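Trasetance Garment Care: Frequently asked questions
Folding and storing quilted jackets

Where should I fold a puffer jacket?
Any flat surface longer than the jacket will do. A made bed is suitable. Move pillows and folded quilts to the head end first. Close the main zip, empty the pockets and lay the jacket out flat.

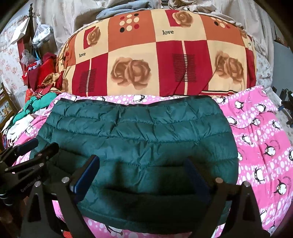 Teal quilted jacket laid flat on a bed cover, bedding at the head end.

Do creases in the fabric matter?
Light creasing between the stitched rows is normal and does not affect the filling. Smooth the jacket by hand, working along the rows. Do not iron.

Which way should the folds run?
Fold the sleeves in first, then fold parallel to the quilting lines. Folds made across the rows push the filling to one end of each channel.

The bedding underneath is uneven. Is this a problem?
Only for the first fold. A bulge under one side will pull the edges out of line. Flatten the blanket or shift the jacket before continuing.

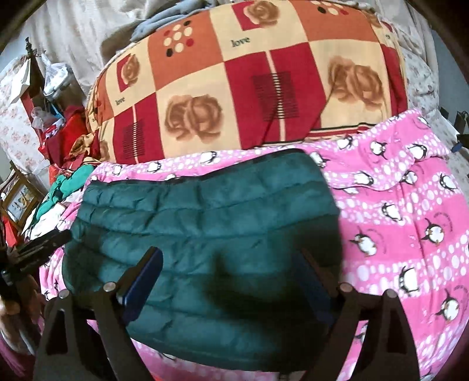 Horizontal quilting on the teal garment; the left side lies over a bulge in the bedding.

Which storage bag do I need?
The Mendgate 16 litre bag (part 1742) takes one adult jacket. The Trulum box (part 2198) takes several, stacked flat.

Can I use a vacuum bag?
For travel, yes. For storage from April to October, use a breathable bag and leave it unstrapped.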